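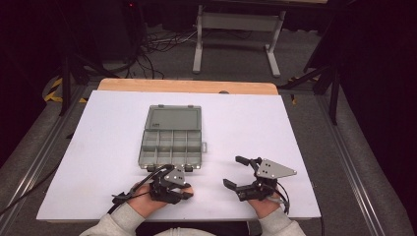
Jitendra Kaushik
Music columnist
5 January 2020

I have been listening to the new Lidura album on repeat, usually in the car and sometimes in the kitchen long after I should have gone to bed, and I keep coming back to the same small complaint. It has too many guests on it! Of its eleven songs, only 2 belong to her alone, and those happen to be the ones I play the most.

Please don't take me for a grump. I love a good feature. When Yuan turned up on the last verse of "Porch Money" a few years back, I pulled over just to hear it again (my wife was very patient about this). You could tell they'd been in the same room, laughing at each other's lines and trying to get the last word. That song needed two people, the way a good argument does.

What bothers me is the verse that arrives by email. You know the kind. A big name drops in for sixteen bars, mentions a watch and a hotel, and is gone before the chorus comes back around. It gets the song onto more playlists, and I understand why a young rapper would want that, especially one who was playing to 178 people at the Jurura in October and would very much like to play to 500. Rent is rent. I'd probably take the verse myself, if anybody were silly enough to let me rap.

But I was at that Jurura show, squeezed in near the merch table with a warm soda, and there wasn't a single guest on stage. She did the whole night with a DJ and a drummer. She told a long story about her aunt's hair salon, lost her place in it, found it again, and went straight into "Cundell," and the room knew every word. I've heard the album version since, with its new middle verse from somebody who has clearly never heard of the street it's named after, and I miss the version with the pause where she caught her breath.

So my wish for her next record is a modest one. Bring Yuan back, by all means, and bring the drummer too, who deserves a bigger credit than he got. Then leave the rest of the space open and let her fill it, aunt stories and all. I'd happily buy it twice, once for me and once for my brother, who still says he doesn't like rap and still hasn't given me back my copy of the first one.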